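Codberg G2 two-finger gripper, bench pair
Stock code 738. Sold as a matched pair with mounting plates. Page last revised June 7, 2021.

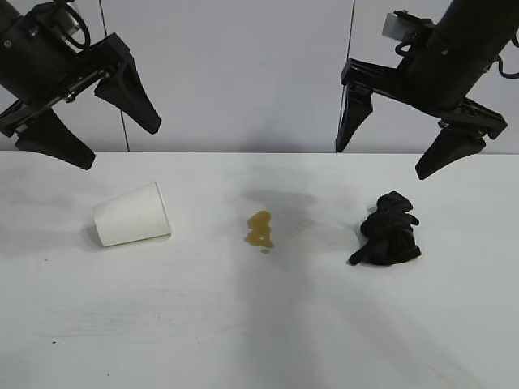 Can I fit the pair to arms I already own?
Usually, if your arm has a flat mounting face and you can live with drilling an adapter. We supply the plate but not the adapter, and we don't keep a list of arms it fits, as the last list we kept was wrong within a month.

What the maker says
Codberg calls the G2 "a universal hand for everyday objects". We stock it, so we clearly think it has some use, but we would not have picked the word universal. It has two tapered fingers that open wide and close. It is decent at things with sides. It is much less decent at things without them.

What we found
We ran the G2 against the Terevano Duo and the Rathnayake R-series in May, on a clear-up job: stand a tipped paper cup back up, lift a crumpled glove into a tray, then deal with a small brown spill. The same operator drove all three pairs by hand control. We didn't test anybody's automatic mode, and you should be wary of any figure that doesn't tell you which was used.

Cup. The G2 does this well once the operator has learnt to come in low. Squeeze force is set in software, and the default is too high for paper. Turn it down before you start. The Terevano was gentler straight out of the box.

Glove. Better than we expected. The narrow tips get into a fold and hold it. Letting go is the weak part, and on several runs the glove stayed hooked on a fingertip until the arm was shaken. The Rathnayake let go more cleanly but missed more often on the way in.

Spill. No two-finger gripper wipes a table. It can hold a cloth that wipes a table, and that is a different test with a lot of luck in it. Codberg's brochure lists "spill response" among the uses. We have left it off this page.

Across the whole job the G2 finished 303 runs without the operator stepping in. That sounds good until you know we started 766. The other two were no better overall, and we wouldn't choose between the three on that number alone.

Things to know before ordering
Cables are not clipped down at the factory. Leave slack at the wrist and tie them back yourself, or they will find their way into the fingers.
Fingertips are a wearing part. Spares are sold in pairs, stock code 121.
The controller is a separate item. We supply the Dostent unit, which works, though its manual is poor and the settings screen forgets your force limit after a power cut.
No camera is included. Codberg shows one in its brochure with no mention that it costs extra.

Who it suits
Teaching benches, university groups and anyone collecting hand-driven runs on small, light objects. If you need to pick the same box all day, a suction cup is cheaper and will annoy you less.

Returns
Unused pairs can come back within 30 days with the plates. Once the fingers have been drilled or filed, they're yours.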